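**보낸 사람:** Karthikeyan Gowda
**받는 곳:** Darutik 작은방 꾸미기 메일링 리스트
**제목:** Re: 벽돌무늬 시트에 꽃무늬 바닥, 너무 정신없을까요?

라가벤드라 님, 안녕하세요! 메일 읽고 너무 반가워서 저녁 먹다 말고 답장 씁니다. (밥은 다 식었어요.) 저도 딱 그 조합으로 해 놓고 한참을 고민했던 사람이라서요. 원래 메일은 중간중간 잘라서 인용할게요.

> 벽은 회청색 벽돌무늬로 거의 정했는데 바닥이 문제입니다. 아내는 꽃무늬를 하고 싶어 하고 저는 민무늬가 좋습니다. 무늬 위에 무늬를 얹으면 눈이 아프지 않을까요?

결론부터 말씀드리면 저는 아내분 편입니다, 하하. 대신 꽃이 아주 흐려야 해요. 제가 쓴 건 Kartha에서 산 Gomo라는 바닥 시트인데, 크림색 바탕에 분홍이랑 살구색, 연두색 꽃이 있는 듯 없는 듯 깔려 있어요. 가게에서 견본만 볼 때는 '이게 꽃이야 얼룩이야' 싶었거든요. 그런데 벽 색이 꽤 진하니까 바닥은 그 정도로 흐린 게 맞더라고요. 처음엔 좀 더 또렷한 장미무늬를 사려고 했는데, 견본 두 장을 벽 앞에 나란히 대 보고 바로 마음을 접었습니다. 장미 쪽은 벽이랑 서로 소리를 지르는 느낌이었어요.

아, 그리고 나비도 있어요! 큰 나비가 날아다니는 건 아니고 연한 색의 작은 나비가 드문드문 찍혀 있는데, 저는 사실 펼쳐 놓고 나서야 알았어요. 이런 건 상품 설명에 크게 써 줘야 하는 거 아닌가요? 뒤쪽 벽 바로 앞에도 하나 있고 왼쪽 뒤편에도 있고 해서, 물건을 놓을 때 괜히 나비를 피해서 놓게 됩니다. 보라색 머그는 왼쪽 나비 옆에, 흰 머그는 오른쪽 나비 가까이에 두었어요. 나비 위에 컵을 올려놓으면 왠지 미안해서요.

> 벽돌 줄은 세 면 다 가로로 맞추는 게 정석이겠지요? 롤 폭이 애매해서 옆면은 어떻게 잘라야 할지 모르겠습니다.

이 부분은 제가 정석대로 안 한 사람이라 조심스럽습니다만... 저는 뒷벽만 가로로 하고 양쪽 옆벽은 비스듬히 붙였어요. 꽤 가파르게요. 줄이 바닥 쪽으로 쭉 내려오는 모양이 됩니다. Melaver 벽돌 시트 폭이 495mm인데, 가로로만 붙이려니 위쪽에 꼭 좁은 띠가 남더라고요. 그 띠를 보기 싫어서 이리저리 돌려 보다가 비스듬한 게 재미있어 보여서 그대로 가 버렸습니다. 자투리가 많이 나오니까 넉넉하게 사세요. 저는 여섯 롤을 샀고, 한 롤에 1,670원이었으니 망쳐도 마음이 덜 아팠습니다.

사선으로 하실 거면 꼭 뒷벽부터 붙이세요. 저는 왼쪽 벽부터 시작했다가 뒷벽 줄을 맞추느라 아주 고생했어요. 흰 줄눈이 색 대비가 강해서 조금만 기울어도 바로 티가 납니다. 50cm 자 하나 옆에 두고 줄눈에 대 가면서 내려오면 한결 편해요. 뒷면 종이는 한 번에 다 벗기지 마시고요! 저는 첫 장을 통째로 벗겼다가 시트끼리 들러붙어서 그대로 버렸습니다.

> 모서리 마감은 뭘로 하셨나요? 시트끼리 만나는 부분이 제일 지저분할 것 같습니다.

모서리는 제가 제일 마음에 들어 하는 데예요. 벽이 만나는 곳에 연한 회색 알루미늄 프로파일이 위에서 아래 뒤쪽 구석까지 내려오는데, 시트 끝이 그쪽에서 정리되니까 가로줄과 사선이 만나도 그렇게 어색하지 않습니다. 회색이 벽돌의 회청색이랑도 잘 어울리고요. 몰딩을 따로 사실 생각이면 흰색보다는 연회색을 권하고 싶어요. 흰색은 줄눈이랑 헷갈려서 벽돌 줄이 하나 더 있는 것처럼 보일 것 같거든요. 이건 순전히 제 취향입니다!

> 밝은 바닥은 때가 많이 타지요? 관리가 걱정입니다.

네... 탑니다. 많이 타요. 지금도 군데군데 쓸린 자국이랑 까만 점이 있어요. 꽃무늬가 어느 정도는 가려 줄 줄 알았는데 꽃이 워낙 흐려서 별로 안 가려 줍니다. 물티슈로 지워지는 것도 있고 끝까지 버티는 것도 있어요. 중성세제를 조금 묻힌 행주가 그나마 나았고, 매직블록은 무늬까지 흐려질까 봐 구석에만 살짝 해 보고 말았습니다. 혹시 다른 분들 중에 밝은 시트에서 까만 점 빼는 법 아시는 분 계시면 좀 알려 주세요.

그래도 밝은 바닥의 좋은 점이 하나 있는데, 물건이 잘 보여요. 저는 물건을 놓고 보는 재미로 이걸 꾸민 거라 색이 있는 컵 하나만 두어도 눈에 확 들어오는 게 좋습니다. 보라색 머그가 특히 그래요. 흰 머그는 크림색 바닥이랑 비슷해서 좀 묻히지 않을까 했는데, 둘이 따로 있으니까 생각보다 괜찮더라고요. 가운데 놓인 골판지처럼 수수한 갈색 계열도 이 바닥에서는 꽤 따뜻해 보일 거라고 생각합니다. 혹시 소품을 고르고 계시면 종이나 나무 느낌 나는 것부터 놓아 보세요. 파란 소품은 저라면 좀 아낄 것 같아요. 벽에 이미 파란 기가 많아서요.

순서를 물어보셔서 덧붙이면, 벽 먼저 하시고 바닥은 맨 나중에 하세요. 벽 시트를 칼로 다듬다 보면 부스러기가 엄청 떨어지는데 바닥을 먼저 깔아 놓으면 그걸 다 그 위에서 쓸어 내야 합니다. 칼날도 아끼지 말고 자주 부러뜨려 쓰시고요. 무딘 날로 줄눈을 따라 자르면 가장자리가 우글우글 일어나요.

그리고 아내분께 견본은 꼭 저녁에도 보시라고 전해 주세요. 낮에는 회색 같던 벽돌이 전등 아래에서는 꽤 파랗게 보여서 저는 처음에 다른 물건이 온 줄 알았어요. Kartha에 전화까지 할 뻔했습니다. 저는 결국 그 파란 기에 정이 들었지만, 회색을 기대하셨다면 좀 당황하실 수도 있어요.

다 붙이시면 리스트에 사진 올려 주시는 거죠? 10월 모임 때 얘기하던 선반도 궁금하고요. 그럼 저는 식은 밥 마저 먹으러 갑니다!

카르티케얀 드림

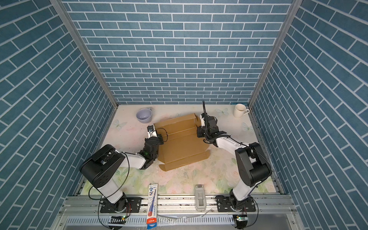
*이 페이지의 마지막 수정: 2020년 3월 24일*

Darutik 작은방 꾸미기 리스트 보관함. 이 글에 답하시려면 제목을 그대로 두고 리스트 주소로 보내 주세요.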